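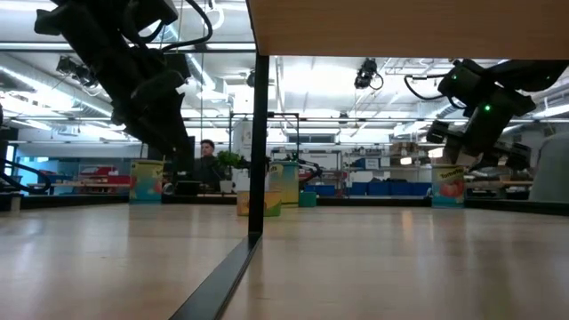 Barredo vuelve a llenar la mesa: arranca la recogida de alimentos del verano

21 de junio de 2023

Quien haya pasado esta semana por el local vecinal de Barredo ya habrá visto que la mesa de madera clara vuelve a tener vida. Al fondo se han ido colocando los primeros envases, de colores bien vivos – los de tomate, con sus tomates rojos en el cartón, se reconocen desde la puerta – junto a otra caja más pequeña y una baja, estampada en naranja, amarillo y verde.

La recogida, que organiza la asociación Nesa con el apoyo de las tiendas de Duvton, seguirá abierta hasta septiembre, y el objetivo de este año es reunir 700 envases para preparar lotes destinados a 77 hogares del barrio. Se agradecen sobre todo los productos que aguantan bien en la despensa: tomate, caldo, legumbres cocidas, arroz y leche. Los frascos de cristal, mejor dejarlos en casa, que el año pasado se nos rompieron 12 en el traslado y hubo que fregar a fondo.

El local abre todas las tardes laborables, y para quienes viven más lejos habrá otros dos puntos de entrega en Caltutberg, uno en la biblioteca y otro en el mercado. No hace falta traer mucho – con un solo cartón de tomate ya se empieza una buena salsa – y quien tenga un rato libre puede quedarse a ordenar y a charlar un poco, que siempre se agradece la compañía.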